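4.2 Equipment Planning and Cost Allocation

The budget for the Ayaaba workcells was prepared in two parts. The first covered items with a fixed purchase price, chiefly the arm, its controller and the mounting table. The second covered items that would be worn out, redesigned or replaced during the study, including test objects, boards and end-effector parts. Earlier planning at the Savley site had placed both under a single heading, and the smaller items were underestimated as a result.

Quotations were requested from two suppliers, Vundance and Bririnura. The Vundance offer was lower in price but carried a delivery period of 14 weeks, which would have moved installation past the November review. Bririnura offered a shorter period and agreed to supply the mounting hardware separately. The second offer was accepted. A reserve of 10 percent was held against the fixed portion to cover freight and electrical work. 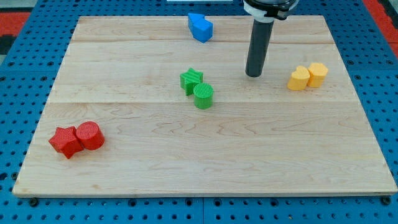

Figure 6. Tabletop task with paired colored blocks on a wooden board, with the cylindrical end effector lowered near the board surface.

Consumable costs were tracked by task family. For tabletop pushing tasks, the plastic blocks were 3D-printed in house, and the total charged to this line, including filament and failed prints, was $2,515. Machine time on the printer was not charged to the project. Laboratories that must rent such time should budget for it separately. The wooden boards were treated as shared equipment and assigned to the workcell in which they were first installed.

Staff time proved harder to plan. The original proposal allowed 200 hours for setup and calibration across all workcells. This allowance did not include resetting objects between trials, and those hours were later moved from the analysis budget. We therefore report reset labor as its own line in Table 3.

Replacement of the arm itself was excluded from the present budget. Service agreements were priced for the first year only, and renewal costs are considered in Section 4.3.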